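Quantas demonstrações valem a pena numa bancada de cozinha de brincar?
Fórum de Aprendizagem e Automação > Recolha de dados

Tiburcio Maldonado
Boa tarde. Estamos a montar um conjunto de exemplos para treinar uma política de pegar e pousar. O guia da Pramance diz que bastam 300 episódios por tarefa e que "a diversidade vem por si". Custa-me a acreditar. Temos 12 tarefas e dois operadores, e já vi modelos decorarem a posição dos objetos e falharem mal alguém empurra um prato para o lado. Alguém treinou com tão pouco e teve resultados fora da própria mesa?

liapis_norte
Sim, dá. Usem mais aumentos de imagem e está feito.

Melina Tzanetos
Aumentos de cor não mudam a geometria de nada. Se o prato está sempre ao cimo e o forno sempre à direita, o modelo aprende isso e pouco mais, por muito que se mexa no brilho.
No nosso lado, os primeiros 300 episódios deram um número bonito na validação, tirada das mesmas sessões. Com a mesa rearranjada, a tarefa do escorredor acertou 8 vezes em cerca de 40. Eu faria assim: menos repetições por disposição, mais disposições, e uma sessão inteira guardada para teste, sem ninguém lhe tocar. Registem também as tentativas falhadas, com etiqueta própria. O Veltach deita-as fora por defeito, convém desligar essa opção antes de começar.
Desconfiem ainda de bancadas que parecem variadas por terem muita coisa em cima. Deixo duas vistas da nossa, com a garrafa de ketchup atravessada no prato em ambas:
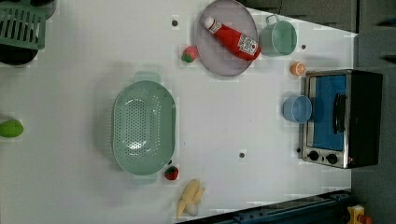
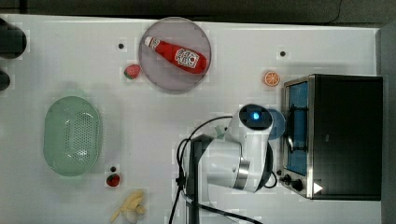

Tiburcio respondeu que a sessão guardada lhe parece sensata, mas que 13 disposições por tarefa é o máximo que consegue pagar este mês, e que continua sem ver de onde saiu o número da Pramance.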